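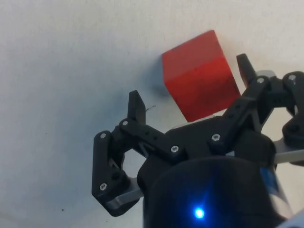 *Photo: slowgripper, Zutunham bench, 2019-05-16*

**slowgripper**

Okay, so I'm deep in demo collection for the basket task and I'd like some opinions before I sink another week into it. The job is simple: red cube starts in one basket, ends up in the other. I drive the arm by hand, Drornar records the cameras and the joint positions, and every run gets saved as one episode. I've got 900 episodes now and the plan in our little Virk project was to stop at 1000.

My trouble is that the policy I trained on the first batch is great at the easy part and hopeless at the grab. It drifts over the basket, comes down nicely, and then closes with the cube way off to one side. Do I just keep going and hope the last 100 fix it, or am I collecting the wrong thing?

### Re: stuck on the grab

**plumbob77**

Wrong thing, I'd say. How many of those are perfect runs? If you always line up the fingers before you close, the model never sees what to do from a bad spot. I'd spend the whole last batch on ugly starts — come in crooked, come in too far left, then fix it and finish the grab. Save the fixes, toss nothing.

### Re: stuck on the grab

**noodle_arm**

I disagree with plumbob a bit. I did a ton of "recovery" runs last December and my policy learned to wobble over the target forever, which was hilarious for a day and then pretty sad. If you want crooked starts, fine, but begin recording after you've already gone crooked. Don't teach it the mistake!

Also, which basket are you starting from? Always the same one?
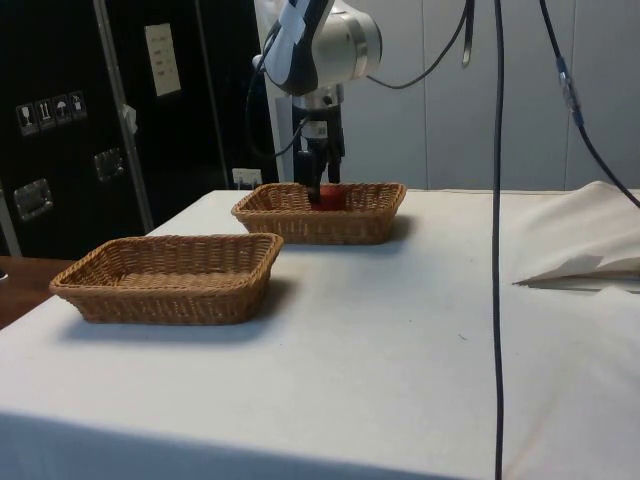

**slowgripper**

I've been swapping the start basket whenever I remember, and I'll admit I remember less often after lunch. Drornar doesn't tag it either, so I'd have to go back through the episodes to know the real split. The far one gives me the most grief when I'm driving. With the fingers down inside the wicker, the rim hides part of the red from the side camera, so I'm going off the wrist view for the last little bit. Could be the model has the same problem I do?

### Re: stuck on the grab

**plumbob77**

Yes, very likely! Are you feeding the wrist view in at full size, or shrinking it down with the other one? When I ran Tustora on its default settings, both views got squashed to the same tiny size and my grabs were mush. I bumped the wrist view up and retrained on the same episodes, no new demos at all, and it got a lot better.

### Re: stuck on the grab

**noodle_arm**

Now that I agree with. Try it before you record one more run. And please look at how far you've been spreading the baskets. Both of them on a plain white cloth, same spots every time, and the model may just be memorizing where to go.

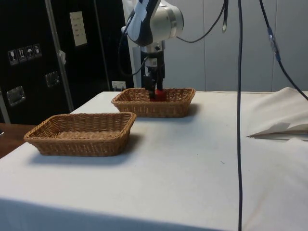 ### Re: stuck on the grab

**slowgripper**

Guilty on the basket spots, I only nudge them when I bump them. And yep, both views are getting squashed, I just checked the config.

So I'll retrain with the bigger wrist view first. Then I'll do the last batch with the baskets moved every few runs and some crooked starts, recording late the way noodle_arm does it. I'm leaving the wobbly fixes out for now (sorry, plumbob).

### Re: stuck on the grab

**plumbob77**

You'll be back for them. My last set ended up at 1008 episodes and the fixes were the part I'd keep if I had to delete the rest. Post the grab results either way, please.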